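Como gravar demonstrações de manipulação com um candeeiro articulado

Publicado em 11 de agosto de 2019

Este guia explica como preparar e gravar uma série de demonstrações por teleoperação em que o braço manipula um candeeiro de secretária. Parte-se do princípio de que a bancada já está montada e calibrada segundo o guia anterior e de que o gravador Lesell está instalado no computador de controlo. Quem ainda usa a versão de fevereiro deve atualizar primeiro, pois o formato dos episódios mudou.

1. Definir a tarefa

Escreva a tarefa numa só frase antes de ligar os motores. Por exemplo: «endireitar o candeeiro até a base ficar assente na mesa». Se precisar de um «e depois», divida em duas tarefas e grave-as em separado. A frase vai para o campo de instrução do Lesell e tem de ser igual em todos os episódios da série, incluindo a pontuação.

Decida também quando termina o episódio. Na tarefa do candeeiro, termina quando a base está apoiada e os dedos da garra já não tocam em nada. Muitos episódios são estragados no último segundo, quando o operador larga o objeto e para logo a gravação, com a garra ainda encostada à haste. O modelo aprende a ficar ali.

2. Preparar a mesa

Ponha o objeto principal ao alcance do braço e verifique se consegue chegar-lhe pelos dois lados. Os objetos secundários podem ficar na mesa, desde que não bloqueiem o percurso. Convém que mudem de sítio de vez em quando ao longo da série, para que o modelo não os use como referência.

Aproxime a garra da haste devagar e na diagonal, sem fechar os dedos. Se tiver de torcer muito o punho para lá chegar, mude o candeeiro de lugar e repita.
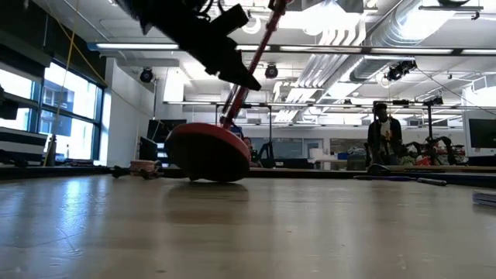

Quando a aproximação sair limpa três vezes seguidas, guarde a posição de repouso do braço no menu Postura. Todos os episódios devem começar nessa postura. O objeto, pelo contrário, deve começar em posições e inclinações diferentes. Nós mudamos a posição inicial de 3 em 3 episódios, o que dá variedade sem atrasar muito a sessão.

3. Gravar

Cada série tem 80 episódios, gravados a 30 imagens por segundo. Com menos episódios o treino arranca, mas a política falha assim que a luz muda. A sequência é sempre a mesma:

Levar o braço à postura de repouso.
Colocar o objeto na posição inicial e tirar as mãos da mesa.
Iniciar a gravação e esperar um instante antes do primeiro movimento.
Executar a tarefa a velocidade constante.
Afastar a garra, parar e terminar a gravação.

Não corrija a meio com movimentos bruscos. Uma pega falhada seguida de uma segunda tentativa calma pode ficar no conjunto e até ajuda. Um puxão para recuperar um objeto que está a cair deve ser apagado.

Faça uma pausa ao fim de cada bloco. O cansaço do operador nota-se nos dados: as trajetórias encurtam e a garra passa a roçar na mesa.

4. Tarefas com 2 braços
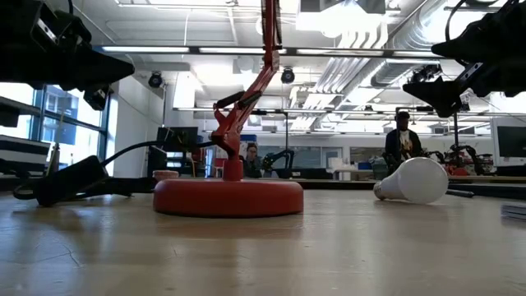
A coordenação entre braços tem de ficar decidida antes de gravar. Escolha qual dos dois segura e qual executa, e mantenha essa divisão até ao fim da série. Se a tarefa incluir a lâmpada, deite-a de lado na mesa, com a rosca virada para a esquerda, à direita da base do candeeiro. Registe essa orientação nas notas da série; se mais tarde quiser gravar com a rosca para o outro lado, abra uma série nova. Confirme ainda que o cabo de alimentação tem folga e não passa entre as garras.

O braço que segura também precisa de movimento gravado. Se ficar imóvel do princípio ao fim, acrescente à tarefa a aproximação e o afastamento desse braço.

5. Rever e exportar

Abra a série no visualizador Stockdale e veja cada episódio a velocidade dupla. Rejeite os que tenham imagens perdidas, mãos do operador sobre a mesa depois do início ou um final sem afastamento. Anote o motivo da rejeição no campo de comentário.

Exporte no formato Zemthorpe, com a opção de sincronização ativada, e copie a pasta para o servidor Rundesbridge. Não mude o nome dos ficheiros à mão. O índice é criado na exportação e deixa de corresponder.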